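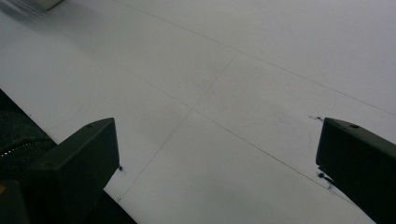
Drillidix parallel gripper kit: review after three months in a shared workshop

Reviewed by Hedvig Dahlgren, December 19, 2025

I bought this kit in September to use on the bench at our shared workshop. It comes as a bag of printed parts, two fingers, a servo, a driver board and a packet of screws. I paid $300 for it, plus postage. I already had a power supply.

Assembly

Allow an evening. The manual is clear up to the linkage, then skips a step: the servo horn has to be centred before the second arm goes on. I had to take mine apart and start over. The screws are decent quality and there were spares in the packet. The fingers are dark green, almost black, with angled tips and a screw hole in the top face of each. Swapping them is a five-minute job.

Setting up

The software asks you to work over a flat, pale surface. I used a big white sheet with long pencil lines ruled across it and treated the spot near the middle where two of them cross as my reference point. The lines are faint but good enough to judge by eye whether the fingers are closing evenly on either side. Expect the sheet to get grubby. There are smudges near the crossing and a darker streaky one down by the right finger.

In use

The opening is wide enough for most things I handle, including tape rolls and small tins. Grip is firm on cardboard and wood offcuts. It is poor on anything glossy, and I ended up gluing thin rubber to the insides of a second set of fingers. The servo is noisy at slow speeds. My log shows 1728 open and close cycles so far, with one failure, a cable that worked its way out of its plug. A zip tie fixed it.

Arvid Fagerlund has the Morketti version on the next bench. His is quieter and the plugs lock, but the fingers are moulded to the arms and can't be changed.

Support

I emailed on a Monday about the missing step and had a corrected page two days later.

Good: price, spare screws, easy finger changes.
Not so good: noise, bare plastic tips, cable plugs.

Four out of five. I would buy it again, and I'd order the extra fingers at the same time to save on postage.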